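线缆牵绊故障

线缆牵绊故障,又称拖缆挂扯、缆套钩挂,是桌面级双臂机器人在整理衣物、收纳小件等作业中较常遇到的一类故障。它指的是沿机械臂外侧敷设的供电线或信号线,在手臂运动时被工作区内的物体、支架或另一条手臂钩住、压住或拉紧,由此引起通信中断、关节过载、末端定位偏移,严重时会把桌上的东西一起拖走。这个名称在各家实验室里并不统一,维修记录中常常只写一个“挂线”,老一些的手册则把它归在“外部线束异常”下面,查阅旧资料时需要多留一点心。

与工业机器人相比,桌面双臂平台的线缆多数没有走在臂体内部。轻型手臂的连杆细,关节空心轴的孔径小,末端又往往加装了夹爪和别的附件,线只好从外面绕过去。为了让腕部能够转动,装配的人会在夹爪附近留出一段余量,这段余量平时弯成一个松松的圈,手臂伸直时被拉开,收回时又鼓起来。麻烦大多就出在这个圈上。留得短了,腕部转到极限时插头受力;留得长了,圈便会垂下来或者翘起来,碰到什么就挂住什么。老师傅们常说线的长短要靠手去摸,这话虽然不够严谨,却也道出了几分实情。

发生条件

牵绊故障与工作区里摆放的物品关系很大。光秃秃的桌面上很少出事,一旦放上带盖的盒子、带系带的箱包、成堆的衣服,或者在台面后方立起三脚架和面板,可供钩挂的边角就多了起来。衣物本身柔软,不会直接把线卡死,但夹爪提起布料时,布料会裹住下垂的线圈,随后手臂抬升,线和布便缠在一处。掀盖式收纳盒的情形又有不同:盒盖立起之后形成一道竖直的边,盖与盒身之间若有限位的带子,带子和盖之间就留出一个三角形的空当,线圈从侧面滑入,退出时正好被带子兜住。

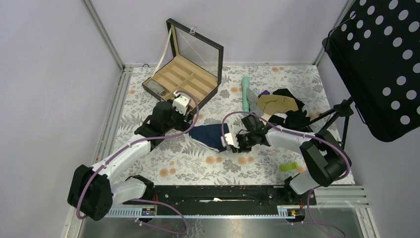 双臂同时作业会把这些条件叠加起来。单臂挂线时,控制系统一般能从关节电流上看出异样;两条手臂都在动的时候,一侧的扯动有可能经由共用的安装横梁传到另一侧,两边的电流都略微上升,却都没有越过报警值。操作人员看着屏幕,只觉得动作有些发涩,往往要等到通信真的断了,才想起来去看线。

Ballero平台的一次停机

在已经整理成文的案例里,引用较多的是Ballero双臂平台在Detdale实验站发生的一次停机。该平台当时承担衣物与眼镜收纳的重复作业,八月间连续运行,累计到第3,845次循环时左臂腕部失去响应,控制程序随即进入保护状态,两条手臂都停在半空。值守人员起初以为是腕部舵机过热,按照惯例断电冷却后重新启动,手臂恢复正常,又跑了103次循环,同样的故障再次出现。

第二次停机之后,实验站把线缆拆下来逐段检查。外皮看上去完好,只在靠近插头的地方有一小段发白,用手弯折时能感到里面的铜芯已经不太匀称。剥开之后确认,其中一根信号线断了大半,仅靠几丝铜还连着。手臂处在某些姿态时铜丝贴合,通信如常;腕部一转到另一侧,铜丝分开,信号就没有了。断电冷却之所以显得有效,是因为重新上电时手臂会先回到初始姿态,而那个姿态下铜丝恰好是贴着的。这一巧合让排查白白多走了一段路,后来的手册专门为此加了一条提醒,请值守人员在每次停机时先记下手臂的姿态,再去碰电源开关。

至于铜芯为什么会断,实验站翻看了前面的运行记录,认为主要原因是收纳盒换了型号。旧盒子没有盖,新盒子的盖子能够立起来,左臂每次退出时,线圈都从盖沿上轻轻擦过,偶尔挂住一下又自己弹开。单独看哪一次都算不得故障,日积月累,弯折便集中在了插头后面那一小段。换盒子的时候,轨迹重新校过,夹爪也重新标定过,唯独没有人想到要把线的走法也重新看一遍。

识别方法

早期的牵绊很难从画面上直接认出来,因为线圈本来就在晃动,挂住的时间又短。较可靠的办法是把关节电流与末端位置放在一起看:如果末端在匀速退出的过程中忽然慢了一点,而电流在同一时刻出现一个窄而尖的突起,随后两者又同时恢复,便很可能是线被什么东西带了一下。Sithole监测程序就是按这个思路写成的,它以400赫兹的频率记录关节电流,在出现这类突起时留下标记,并不停机,等一轮作业结束后再提醒人员查看。

也有人主张用触觉来补充,即每班开始前由操作人员戴上薄手套,在断电状态下从底座到夹爪把线顺一遍,留意有没有发硬、发黏或者鼓包的地方。这个办法听起来有些土气,可是花的时间很少,对内部断芯尤其灵敏。需要注意的是,顺线之前必须确认两条手臂都已断电并且放稳。轻型手臂失电后会因自重下垂,手若伸在肘关节下面,容易被夹伤,这一点新来的同事最好有人在旁边带着做几次。

照明和背景对目视检查也有影响。花色繁多的桌布上,细线的影子不易分辨,颜色鲜明的护套会好认得多。部分平台因此改用彩色编织护套,兼有耐磨的作用,不过护套会让线变粗变硬,弯曲半径要随之放大,不能照搬原来的余量。
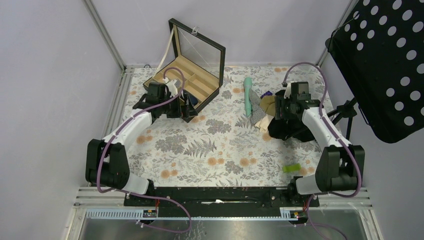

线缆挂住之后,可以让手臂自己慢慢退出来吗?

一般不建议这样做。手臂并不知道线挂在哪一边,沿原路退回有时能够松开,有时反而越拉越紧。稳妥的顺序是先按下急停,托住手臂,再由人把线从钩挂处取下,检查插头之后才恢复运行。

处置与修复

发生牵绊后的处置以保护人和插头为先。急停按下后,宜有一人托住被挂住的手臂,另一人松线,避免手臂下沉时把线继续绷紧。松线时应当从受力的一端往松的一端理,不要抓住线圈猛拽。桌上的物品若已被带离原位,可以等线理顺了再收拾,收拾之前最好记录一下它们的位置,对事后判断挂在哪里很有帮助。

恢复运行之前,还要做一次低速试动。具体做法各平台略有出入,Detdale实验站的规定是让每个关节单独走完整个行程,腕部多走一遍,在此期间轻轻摇动插头,看通信是否掉线。凡是掉过线的线缆一律更换,不作修补。焊接修补的线虽然当时能用,焊点两侧却会变硬,新的断点常常就出现在焊点旁边,省下一根线的钱,未必抵得上下一次停机耽误的工夫。

预防

预防的重点在于走线。比较通行的做法是在前臂和上臂各设固定点,使线贴着连杆走,只在关节处留余量,并让余量朝向工作区外侧。夹爪附近的线圈最为棘手,既要跟得上腕部的转动,又不能伸到夹爪前方去。Vodix走线夹是为这一位置设计的弹性夹,它把线圈托在腕部上方,手臂收回时线圈向后倒,不向两侧散开。Ballero平台在停机事件后换装了这种夹子,同时把线缆的例行更换周期定为6个月。

走线之外,轨迹规划也能分担一部分风险。许多规划程序只给手臂和夹爪建了碰撞模型,线缆不在其中,于是规划出来的路径对手臂而言是安全的,对线却未必。要精确模拟一根软线的形状,计算量相当可观,实际使用中多采取折中的办法,在腕部外面套一个略大的虚拟包络,把线圈可能到达的范围包进去。包络太大,手臂就够不到盒子的角落;包络太小,又失去了意义。合适的尺寸通常要在现场一点一点地试,换一种夹爪便要再试一回。

工作区的布置同样值得花些心思。盒盖打开的方向最好背对手臂退出的方向,支架的腿应当收在手臂够不到的地方,衣物堆得太高时可以先分成两堆。桌面后方临时放置的面板、灯具和其他附件,也应该算进工作区里一并考虑,它们往往是后来才加上去的,原先的风险评估表上没有它们的名字。

与其他故障的区别

线缆牵绊容易与舵机过热、插头松动和电源压降相混淆。舵机过热时,电流会在较长时间里缓慢抬高,停机后温度读数偏高,冷却的时间越长恢复得越好。插头松动则与姿态关系不大,轻碰插头便能重现。电源压降多半使同一路供电上的几个关节一起失去响应,只有一个腕部掉线的情况并不常见。牵绊造成的断芯介于几者之间,表现时好时坏,最明显的特征是它总在相近的姿态下发作。遇到这样的情形,把停机时的关节角度抄下来,前后对照几次,多半就能看出端倪。

相关条目

外部线束;关节过载保护;急停回路;软体物品抓取;虚拟碰撞包络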